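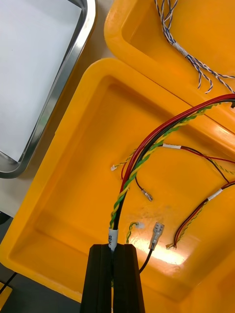

Prenlow Wheel Chock and Tie-Down Kit: Workshop Review

The Idenstead Motorcycle Cooperative moves members' machines between its two service locations throughout the riding season, and the condition in which a motorcycle arrives depends largely on how it was secured at the start. In January the workshop replaced its older loading equipment with the Prenlow wheel chock and tie-down kit. The following review is based on regular use of the kit on the route between Idenstead and Wandasbridge, a distance of 34 miles, much of it on uneven county road.

Contents and assembly

The kit consists of a steel front wheel chock, four ratchet straps, four soft loops, a mounting plate for the trailer floor, and the necessary bolts. Assembly required 29 minutes with ordinary hand tools. The printed instructions are clear on the order of work but do not give a torque value for the floor bolts, and our technicians followed the figure supplied by the trailer manufacturer. The mounting plate is drilled for two common bolt patterns. Owners of older trailers should measure before ordering, as the rear holes on our second trailer had to be drilled again.

Loading

The chock has a pivoting cradle that closes behind the front wheel as the motorcycle is rolled forward. Once the wheel is seated, the machine stands without support while the straps are attached. A single technician can load a mid-weight motorcycle in this way, although workshop policy still calls for two people on the ramp. The cradle adjusts to three positions. The narrowest held a small commuter model securely; the widest was a close fit for the front tire of a large cruiser, which had to be pushed firmly into place.

Machines that do not run present a different problem. A motorcycle with a seized rear brake was brought up the ramp on a wheel dolly, and the raised lip at the front of the chock made the last few inches difficult. A shorter lip, or one that could be removed, would be a welcome change for any shop that regularly collects vehicles in this condition.

Straps and hardware

The straps are the strongest part of the kit. The webbing is dense and lies flat, and the ratchets release under load without a sudden jerk. The soft loops are long enough to pass around a lower fork clamp and clear most fairings. After more than 100 loads the stitching shows no loose threads. One ratchet handle has developed some side play and has been set aside for replacement.

The hooks are less satisfactory. They are coated, but the coating has worn through at the point of contact with the trailer rings, and light surface rust has appeared. They also lack spring keepers, so a hook can drop out of its ring if the strap goes slack. We have since fitted our own closed hooks to the rear straps.

Comparison with the Costa stand

For several years the workshop used the Costa folding stand, which remains in service at Wandasbridge. The Costa stand is lighter, folds flat against the trailer wall, and needs no floor plate. It is the better choice for an owner who moves one motorcycle a few times a year and wants the trailer floor clear for other uses. It does allow more movement at the front wheel, and drivers were instructed to stop and check the straps after the first 15 miles of each trip. The same check is still required with the Prenlow kit — as it should be with any equipment — but the straps have seldom needed more than one additional click.

Customer support

A request for the replacement ratchet was answered in two business days. The part was sent without charge under the warranty, although the form asks for the original receipt and a photograph of the fault. Replacement cradle pads are sold separately.

Recommendation

The Prenlow kit is recommended for repair shops, dealers and clubs that transport motorcycles on a dedicated trailer. Purchasers should budget for better hooks and confirm the bolt pattern of their trailer in advance. The cooperative has ordered a second kit for the Wandasbridge trailer.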